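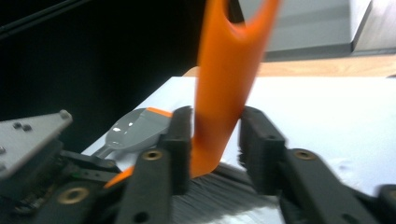
How long should a hand brush soak before the bristles get combed out? Fifteen minutes in warm water with a drop of washing-up liquid, then comb from the handle end towards the tips.

14/07/2018

Brush and bench day. Brayden in until lunch, me after that.

The orange brush with the dark grey bristles is staying on the bench set. The ends are frayed, but a bit of fraying does no harm for sweeping dust off sheet and paper. For getting into corners we want something stiffer, and the Plisby ones are on order, pack of 12, due the first week of September.

Went through the rest of the drawer. Two of the old wooden ones had gone soft at the neck and went in the bin. The Druso brush sheds. I swept the same patch of white sheet five times with it and picked up hairs after every pass, so it's marked with tape for outdoor use only. Brayden thinks it would settle down after a wash. He can try it on Monday if he likes.

Method for the sheet, so that we all do it alike:
Short strokes, towards yourself, brush held low on the handle. Lift at the end of each stroke. Don't scrub - it pushes the grit into the surface and you get grey marks that need a damp cloth. Tip the dust into the pan before turning the sheet.

Weighed what came off the long bench after the week's sanding: 7 g, most of it from the vice end. Dale Friesen's note from the last clean says 5 g, but he did it midweek, so no real comparison.

Hanging: brushes go up by the hole in the handle where there is one, bristles down, never standing on their bristles in the tub. The hooks from Melnyk are too thick for two of the handles. Need thinner ones, or bend some wire. Rail is 175 mm too short for the full set anyway - ask Dale if the Amasville offcut is still in the rack.

Left to do: wash the dustpan, label the hooks, move the damp cloths away from the radiator. Bin is full.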